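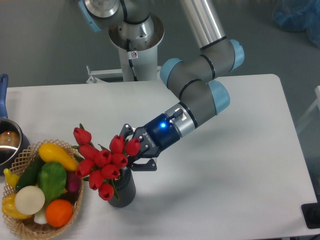 Renting an arm by the month: Coltirov's table kit, four months in

Mabli Samuel runs the equipment side at Tarnness, a training center that teaches machine operation to adults changing jobs. In October she signed up for the Coltirov table kit, a monthly rental that covers a robot arm on a pedestal, a gripper, a white work table and a phone line to the people who set it up.

She had looked at buying. "We got one quote and put it away again," she said. "With the rental I pay $606 a month and they swap parts. I can explain that number to anyone."

The setup took one morning. Pieter Modise, the Coltirov installer, bolted the pedestal down behind the table and ran the first moves himself. Samuel's staff had the controls by lunch. Aled Ruddock, who teaches the evening group, says the manual is the weak part. It is 63 pages long, and the section on grip force comes after the section on packing the arm away.

"I read it front to back once," Ruddock said. "After that I called Pieter."

The center uses ordinary household things for practice. There is a basket of artificial vegetables and fruit, a steel saucepan with a blue handle, and a ribbed gray vase of red tulips. Ruddock picked the tulips. The stems give students a narrow thing to close on, and the heads lean, so a student has to think about where the weight is going before moving anything.

"A box is easy. Everybody can do a box on the first night," he said. "Flowers in a vase take them longer. You have to come in just above the rim and close slowly."
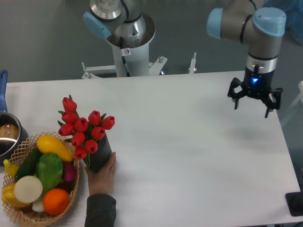 Ruddock runs groups of 8, and he would like them smaller. Each student gets 11 minutes at the controls before the next one takes over - enough for a few tries, he says, but short for anyone who is nervous.

Samuel's complaints are mostly about service. Calls are answered quickly in the daytime and slowly after five, when the evening group is working. A replacement cable came with the wrong connector and had to go back. She also wants a way to save each student's settings under a name. Modise told her that change is on the list, with no date.

She has renewed through the summer. "It does what we rented it for," she said. "I'd still like somebody to pick up the phone at seven."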